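I've been putting together workroom tables for Okafor for a while now, and the Skistora is the one I keep pointing people to. It's a plain light wood-grain top with rounded corners (my hips thank me!) and a round hole near the back edge for your cords. Item number 2772, if you'd like to ask for it by phone.

The cord hole sounds like a small thing, but I'd miss it. Run your charger down through it and you get the whole top back for whatever you're doing.

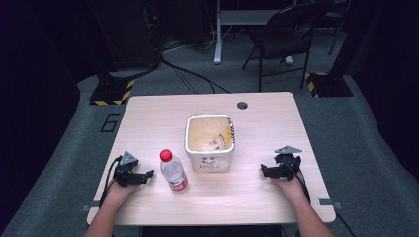 *The Skistora top with a water bottle and a smiley-face tub on it.*

## The finish

I love this grain. It's pale, cream going into beige, with fine tan lines that run in long wavy stripes and then bend into an arch in places – it hides pencil dust really well, too. The look is smooth and matte, so a desk lamp won't glare back at you while you read. 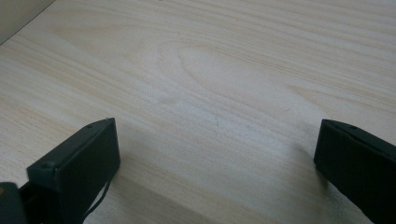 ## Looking after it

A damp cloth and a drop of dish soap do the job. Wipe along the grain, dry it off, done. Crumbs and dark specks show up more on a light top than on a walnut one, so I give mine a quick pass after lunch. Reginald Boateng in our shop swears by Proreck cleaner – I've tried it, it's fine, but soap is cheaper. Please skip scouring pads!
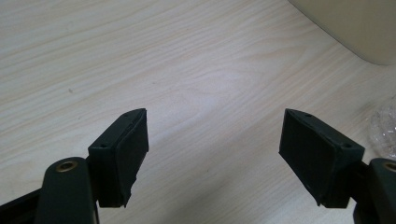

**Can I order the top without legs?**
Tops are sold separately under item number 1748, and they ship flat in 2 boxes with the hardware packed in the smaller one. Allow 13 days for delivery, a little longer in July. Szabolcs Farkas handles the orders, so ask for him if you want the Hurovitz legs added later.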